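Koskela Tabletop, Black Vein

Plolar / Worktops and surfaces / Koskela

Item 1050-BV
In stock, ships flat

Koskela is a glossy black tabletop with a white marble-like pattern. The veins are thin and jagged, and small flecks of purple, blue and orange run along them. It is sold as a top only. Legs, trestles and base cabinets are listed separately under Gumard.

Size and weight
Length: 244 cm
Depth: 59 cm
Weight: see the label on the carton, which varies with the cut
Two people are needed to lift it out of the packaging.

What you get
Tabletop, 1 piece
Edge strip for a cut end, 2 pieces
Felt pads, one sheet
Screws are not included. The right length depends on the base you choose.

Pattern
The veins run mostly front to back. Spacing differs from one top to the next, so two tops placed side by side will not line up at the joint. If you are ordering more than one for the same room, put them on one order and we will pull them from the same batch when we can. We do not take returns for differences in pattern.

Surface
The finish is high gloss. It reflects overhead lights and windows, and in strong light the black can look gray. Buyers who want less reflection should look at the Cotico tops, which come in the same sizes with a matte finish.

Care
Wipe with a soft cloth and mild dish soap, then dry. Do not use scouring pads or powder cleaners. Put a trivet under hot pans. Lift boxes and small appliances when moving them. Dust and grit dragged across a gloss surface will leave fine scratches, and these show more on black than on the lighter colors.

Cutting
The top can be cut to length at our shop before shipping. Give the finished length in the order notes. Cut tops cannot be returned.
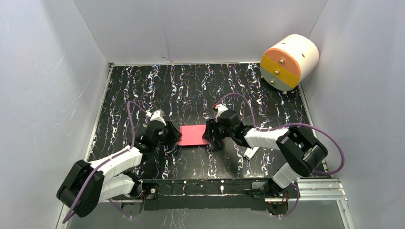 Koskela in Black Vein, with a pink box lying flat on the surface.

Fits with
Gumard trestle, pair
Gumard base cabinet, narrow and wide
Cotico wall strip, black

Shipping
Tops go out by freight to a ground floor address. Check the corners before you sign. Report damage within 2 days and keep the carton.

Page updated July 24, 2022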